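# 床上叠衣服

收衣服是家里最不起眼的活。洗有洗衣机，晾有晾衣架，从架子上取下来以后的那一段，只能靠手。多数人家没有专门的台子，衣服收进来，往床上一放，就在床上叠。

床的好处很明白：面积大，高度低，铺开一件上衣绰绰有余。双人床的一半就够一个人干活，另一半堆没叠的。坏处也明白。床面软，手一按就陷，衣服底下的毯子跟着走，刚拉平的下摆又起了褶。夏天床上只铺凉席还好些，铺了绒毯的床，布和绒互相咬着，薄T恤尤其不听话。

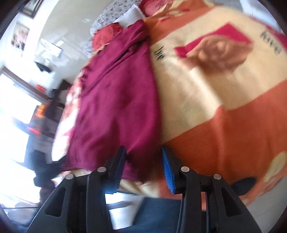 酒红色的布料还皱着，斜铺在床上；床头是碎花枕头和红色荷叶边靠垫。

皱成一团的衣服，第一步不是叠，是找领口。领口是一件上衣上最容易认的地方，两只手捏住两边肩缝，提起来抖两下，衣身自己会垂下去，袖子也跟着归位。抖的时候离床远一点，抖完再放。很多人省掉这一步，直接在床上扯，扯了左边皱右边，花的时间反而多。

放下去的时候，领口朝床头，下摆朝自己。这样人站在床边不用探身，最后几折都在手边完成。先把下摆放到位，再把领口往前送，衣服里的空气从领口出去，布面就平了。然后用手掌从中间向两侧抹，不要用指尖，指尖会带起底下的毯子。

绒毯上印的图案有时能帮忙。现在常见的卡通绒毯，奶油色、橙色一块一块拼着，块与块之间有直线。把衣服的中线对着其中一条线，左右是不是对称，一眼就能看出来。素色床单没有这个便利，只能看床沿。

这类毯子这几年卖得多，价钱不高，颜色热闹，和床上别的东西未必是一套。枕套是灰白碎花，靠垫是大红，毯子是橙的，衣服是酒红的，放在一起也是许多人家卧室的样子。样板间里的床品讲究同色，住人的屋子里，枕套是一年买的，毯子是另一年买的，哪件没坏就接着用哪件。

颜色杂对叠衣服倒没有妨碍。深色衣服放在浅色毯子上，边缘清楚，线头和绒毛也看得见。反过来，浅色衣服放在浅毯子上，就容易漏掉一只卷进去的袖口。绒毯掉毛，深色棉布又爱沾毛，叠之前在衣服底下垫一条旧床单，能省掉后面用粘毛滚筒的工夫。

T恤的叠法有很多种，网上教的花样更多，有两秒钟叠好的，有卷成筒的，有塞进自己下摆里的。家里用得长久的还是老办法：背面朝上，两侧向中间折，袖子折回来，再从下往上对折一次或两次。折好以后正面在外，领口在上，拿的时候不会散。

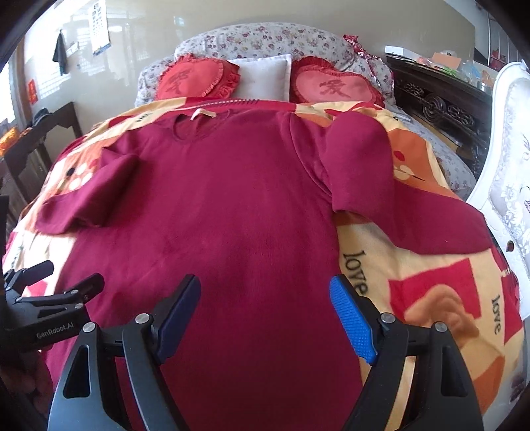 袖子是最容易出问题的地方。短袖看着简单，可它和衣身之间有个角度，硬要压平，腋下就会鼓起一块。顺着肩缝折进去，让袖子平平地躺在肩部，腋下那块自然就收住了。两只袖子不必同时弄，先折一只，用手压住，再去管另一只。垂到床沿外面的袖子要先拎回床上，不然它的分量会把肩线拉歪。

领子后面如果有挂环或布标，顺手理一下，让它朝里。这个小东西翻在外面，叠好以后领口总有一点翘，摞起来也不稳。螺纹领不要用力拉，棉的领口拉几次就松了，松了就回不去。

折的宽度看抽屉。Flatmont的五斗柜抽屉内宽779毫米，并排放三摞上衣，每摞不超过25厘米宽，两边还能伸进手指。别家的柜子尺寸不一样，量一次，记住自己该折多宽，以后就不用再想。拿一本差不多宽的杂志做模板也行，放在衣服背上，两侧沿着书边折进来，把书抽走，每件都一样。

Trevosance今年出过一块叠衣板，用的就是这个道理，塑料板分成几片，翻一下折一道。本刊编辑部用它叠过48件上衣，速度比手叠快，整齐也确实整齐，缺点是板子本身要占地方，放在软床上还会晃，最好搁在桌上用。Petura的同类产品是布面的，可以卷起来收，硬度差一些，叠厚卫衣时压不住。人口少的人家，用手就可以了。

叠好的衣服放在哪儿，也值得说一句。多数人把它们摞在床头的枕头旁边，等全部叠完再一起拿走。枕头是软的，摞到七八件就开始往一边倒，倒了还得重来。不如在床尾放一把椅子，每个人的衣服一摞，叠满一摞就送走。床上始终只留一件正在叠的，地方宽敞，手脚也快。

没叠完的那一堆也有讲究。先把毛巾、裤子、上衣粗分开，同一类连着叠，动作不用换。袜子留到最后。厚的先叠，放在下面；薄T恤后叠，放在上面，压久了也不至于全是横印。

有些衣服不适合叠，亚麻衬衫、带硬领的上衣，还是挂着好。Uysal的那种窄肩衣架挂衬衫可以，挂圆领T恤时要从下摆往上穿，不能从领口硬塞。针织衫相反，挂久了肩上会顶出两个包，应该平叠。

八月衣服换得勤，出汗多的日子一天两件，三口之家一个星期攒下来就是满满一堆。隔天收、隔天叠，一次十几件，站在床边一会儿就能叠完。攒到周末，床上先要清出半张来，叠到后面手也懒了，边角就开始马虎。已经收进来又来不及叠的，至少一件件摊平放着，不要团在盆里。棉布团过一夜，褶子就压实了，第二天抖也抖不开，只好再过一遍熨斗。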